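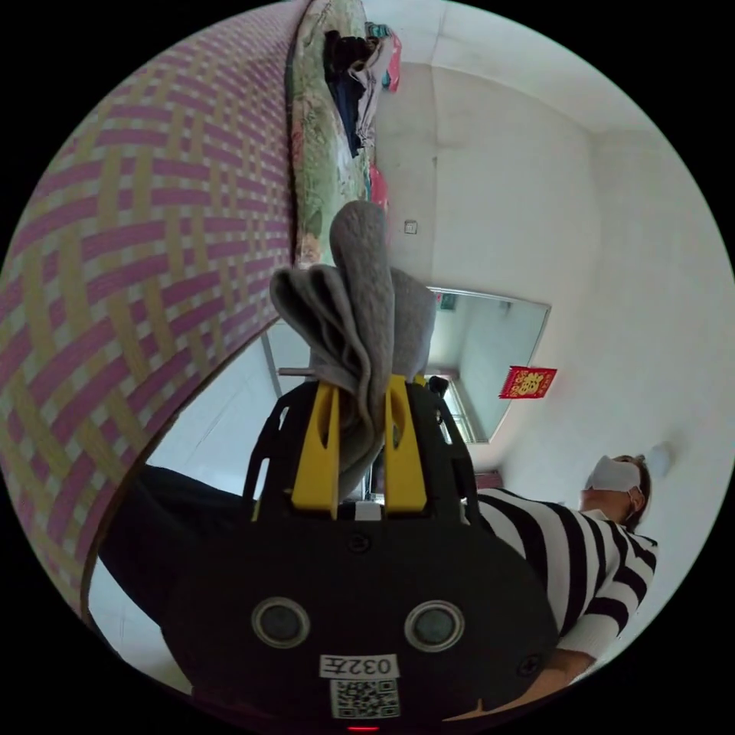

Report of the Study Visit to the Vorodine Linen Service, Skirnstead
Friday, August 23, 2019

Members of the Litwood Institute for Household and Textile Studies visited the Vorodine Linen Service at its main plant in Skirnstead. The visit was arranged in June at the invitation of the plant's management and was open to all members of the Institute's Textile Care Section. Its purpose was to observe how a commercial laundry of medium size receives, washes, finishes and returns the linen of hospitals, hotels and residential care homes.

The party was received in the staff dining room, where the plant's management outlined the history of the business. Vorodine began as a hand laundry serving two boarding houses and moved to its present building when the former cannery on Mill Road became available. The plant now handles 2250 pounds of linen an hour when all lines are running. Hospital work makes up the greater part of the load. Hotel work is seasonal and reaches its height in the summer months.

The tour followed the path of the linen through the building. Soiled goods enter on the north side and clean goods leave on the south, with a full-height wall between the two halves. Staff do not cross from one side to the other during a shift, and visitors were asked to put on fresh gowns before passing through. Air pressure is kept higher on the clean side so that any movement of air is toward the soiled side.

At the receiving dock, carts are weighed and their contents sorted by customer, color and degree of soiling. Members were interested to learn that personal clothing from the care homes is handled apart from flat linen. Each article carries a heat-sealed mark with the resident's room and home. Socks are the most frequent cause of complaint. The plant has tried mesh bags, pins and paired clips, and has settled on mesh bags for all homes with more than 200 residents. Smaller homes may choose.

The wash floor is built around a tunnel washer in which each load moves from compartment to compartment against the flow of the water. Rinse water is recovered and used again in the first wash — a practice which, according to the management, has lowered the plant's demand on the town supply considerably. Loads are then pressed into flat cakes and carried to the dryers. Towels are dried fully, while sheets go damp to the ironers.

Finishing took up the largest part of the visit. Sheets are fed by hand, two operators to a line, and are folded automatically after ironing. Towels are inspected before folding, and worn pieces are set aside for mending or for sale as wiping cloths. In the last full month before the visit, 3455 pieces were withdrawn in this way. The mending room still uses several older Seppälä sewing machines, which the menders prefer for heavy hems.

A discussion was held after lunch. Members asked about washing temperatures, the life of cotton and polyester blends, and the training of new operators. The management explained that lower temperatures are being tried for hotel towels only, and that hospital goods will continue to be washed under the present program. New staff spend their first weeks in sorting before moving to the finishing lines.

The Institute records its thanks to the management and staff of the Vorodine Linen Service for their hospitality. Members who wish to borrow the handouts on water recovery and stain treatment may request them from the Section office. A return visit to view the mending room at greater length is under consideration.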